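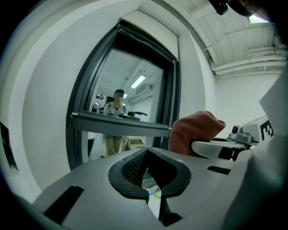
Nele Van Loon wrote in after the last post to ask why I bother folding cleaning cloths at all, given that they end up bunched in somebody's hand within the hour. Her own go straight from the dryer into a bucket, and she has had no complaints.

Fair question. My answer is mostly to do with volume. A bucket of unfolded cloths takes up the whole shelf under our sink. The same cloths folded in thirds, then in half, fit in a shoebox on their edges, and I can pull one out with a wet hand without dragging three others after it.

The current set is a mix. The thick ones are Dreken, sold in packs of 6, and they keep their pile well if washed at 40 with no softener. Softener coats the fibres and the cloth then pushes water about instead of lifting it. The thinner ones came from Verbeke and are better on glass. I keep colours to jobs: reddish brown for ledges and sills, blue for the sink, anything grey for the floor.

Ledges deserve their own colour. Dark ones show every smear, and a ledge between two rooms collects grease from one side and dust from the other. My method:

Dry cloth first, one pass, far end to near end.
Damp cloth second, wrung hard, same direction.
Dry cloth again, fresh side out.

I stopped using spray on them in April. The bottle I had (Fillico, 800 ml) left a film that took longer to buff off than the dust took to wipe. A drop of washing-up liquid in warm water does the job.

Nele also asked how long they last. I get up to 175 washes from the thick ones before the edges curl. After that they go in the box with the bike tools.

Window frames next, probably, once I have found a brush narrow enough for the corners.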